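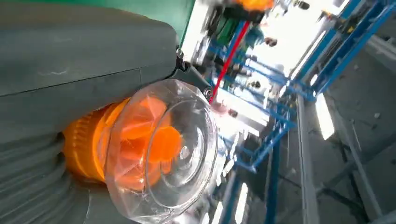
Oranges Teil, wohl Kunststoff, unter klarem Deckel, hinten die blauen Träger in der Halle

Karriere > Produktion > Montage und Sichtprüfung > Stellenangebot

Mitarbeiter/in Montage und Sichtprüfung Kunststoffteile (m/w/d)
Drullent GmbH, Werk Grirnari
Vollzeit, Schichtbetrieb, ab sofort
Veröffentlicht: 1. Mai 2019

Wir suchen kurzfristig Verstärkung für die Linie Imness. Gehäuse, Räder, Klarsichtdeckel, alles Kunststoff, alles Serie. Auftrag ist größer geworden als geplant, deshalb jetzt und nicht erst nach dem Sommer. Ausbildung nicht nötig, Anlernen im Werk.

Worum es geht

Imness ist unsere Reihe kleiner Laufradeinheiten. Orange Innenteile mit Schaufeln und Zahnrand, durchsichtiger Deckel drüber. Die Spritzteile kommen von Abdelaziz Kunststofftechnik, wir setzen zusammen, prüfen und verpacken. Im Deckel sieht man leider alles: jeden Kratzer, jeden Fussel, jeden Fingerabdruck. Wer hier arbeitet, schaut also viel und genau hin.

Ihre Aufgaben

- Linie bestücken, Teile nachfüllen, Kisten tauschen
- Deckel und Innenteil auf Sitz prüfen, Nabe mittig, nichts verkantet
- Sichtprüfung auf Kratzer, Grat, Einschlüsse, gebrochene Zähne am Rand
- Ausschuss aussortieren und eintragen (Strichliste, später am Terminal)
- gute Teile in Trays legen, Deckel nach oben, Zwischenlage nicht vergessen
- einfache Störungen melden, kleine selbst beheben nach Einweisung
- Boden um den Arbeitsplatz fegen, zum Schichtende und zwischendurch. Angussreste und Späne gehören in die graue Tonne, nicht unter die Anlage
- Übergabe an die nächste Schicht, kurz und schriftlich

Gelegentlich Aushilfe im Versand. Kommt vor, eher zum Monatsende.

Was Sie mitbringen

- gutes Sehvermögen, Brille ist kein Problem. Farben sollten Sie sicher unterscheiden können, wir machen vorher einen kurzen Test
- ruhige Hände, Geduld bei gleichbleibender Arbeit
- Bereitschaft zu Schichtarbeit, auch nachts
- Deutsch so weit, dass Arbeitsanweisungen und Sicherheitshinweise verstanden werden
- Pünktlichkeit. Die Linie läuft an, wenn sie anläuft
- Erfahrung in Montage, Kunststoff oder Qualitätsprüfung gern gesehen, aber keine Bedingung

Staplerschein wäre schön — falls vorhanden bitte in der Bewerbung angeben, wird oft vergessen.

Was wir bieten

- 14 Euro brutto die Stunde, dazu Schichtzuschläge
- Vertrag direkt bei Drullent, keine Zeitarbeit. Zunächst 12 Monate befristet, Übernahme möglich
- 24 Urlaubstage
- Arbeitskleidung und Sicherheitsschuhe werden gestellt, Wäsche macht die Firma
- Einarbeitung über drei Wochen, immer mit einer erfahrenen Kraft am selben Platz
- Parkplatz am Werk, Fahrradständer überdacht
- Kantine nur in Früh- und Spätschicht, nachts Automat und Mikrowelle

Arbeitszeit

Drei Schichten im wöchentlichen Wechsel. Früh, Spät, Nacht. Der Plan hängt am Eingang zur Halle und wird auch verschickt. Tauschen untereinander geht, muss aber vorher bei der Schichtleitung gemeldet sein. Teilzeit ist an dieser Linie zur Zeit leider nicht möglich, in der Verpackung schon — bitte in dem Fall im Anschreiben dazuschreiben.

Zum Arbeitsplatz

Halle mit Betonboden, Kunstlicht, es ist hörbar was los. Gehörschutz liegt aus. Gearbeitet wird teils im Stehen, teils auf Stehhilfen, Matten sind vorhanden. Schmuck, Uhren und lange offene Haare gehen an der Linie nicht. Ein Spind bekommt jeder, Schloß bitte selbst mitbringen. Im Sommer wird es warm, Wasser gibts kostenlos.

Bewerbung

Lebenslauf reicht. Zeugnisse wenn vorhanden, kein Foto nötig. Bitte Stichwort "Imness Montage" und frühester Eintrittstermin angeben. Entweder online über das Formular auf dieser Seite oder ausgedruckt an der Pforte in Grirnari abgeben, Umschlag an das Personalbüro. Originale bitte behalten, Unterlagen auf Papier schicken wir nicht zurück.

Wer passt, wird zum Probearbeiten eingeladen. Ein halber Tag an der Linie, Teile prüfen, Trays packen, Fragen stellen. Wird bezahlt. Feste Schuhe mitbringen, den Rest gibt es vor Ort. Ausweis nicht vergesen, ohne kommt man nicht durch die Pforte.

Erste Termine zum Probearbeiten noch im Mai. Wir melden uns auf jede Bewerbung, auch bei Absage, kann aber ein paar Tage dauern weil das Personalbüro gerade dünn besetzt ist. Wer sich schon für die Verpackung beworben hat, braucht nichts neu einzureichen, kurze Nachricht mit dem Stichwort genügt. Bewerbungen von Schwerbehinderten werden bei gleicher Eignung bevorzugt.

Fahrtkosten zum Probearbeiten können wir leider nicht übernehmen.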